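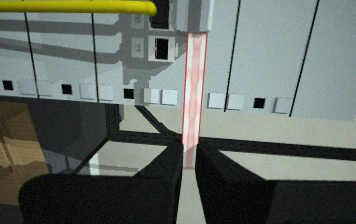

October, 7:40 a.m.
Posted by the Voselano Kitchen Notes account

Week three of redoing the kitchen in the rental on Brinkmann Street, and today is paint. I wanted one color for the cabinets and a different one for the pantry door, and I've gone back and forth on it since the summer. The pairing I keep coming back to is a pale blue-gray with one strong yellow, the blue-gray on the big flat areas and the yellow kept to something narrow. Thin black lines between the panels look fine with it too, so the dark gaps between my cabinet doors can stay as they are.

The paint is Mundex satin, bought from the store's mis-tint shelf. I got 11 cans in different sizes and used maybe half of them. Mis-tints are fine for cabinets as long as you pour them all into one big bucket and stir before you start. Do not try to match a second batch later.

Sanding took longer than painting. The old finish was sticky around the handles and clean everywhere else. I washed the doors with dish soap and warm water, let them dry overnight, and sanded with 120 grit, then 220.

Someone asked about primer. Yes, two coats on the doors, one on the frames. The frames were bare wood under a thin stain and took it well. The doors had some kind of shiny coating and the first coat beaded up in spots.

Total so far is $1,715, and that covers the counter, the sink, the faucet and the paint. The counter was most of it. It came from Ninomum, a salvage yard on the edge of town, and it had to be trimmed 3 inches to fit next to the stove. They did the cut there for a small fee.

The drawer pulls are still not decided. I need 33 and the ones I like come in packs of ten. I may put the old ones back on the bottom row, where the light is bad anyway.

Things I would do differently – number the doors before taking them down. I wrote on masking tape and half of the tape fell off in the garage. It took most of an evening to work out which door went where, and two of them are still on the wrong side.

Drying time on the can says four hours. In this weather it has been closer to a full day before I can stack anything. I put wax paper between the doors and it did not stick.

Pantry door gets its yellow next, one coat tonight and one in the morning. After that it's the floor, and I have not picked anything for the floor.

Contact | © Voselano Kitchen Notes | Back to top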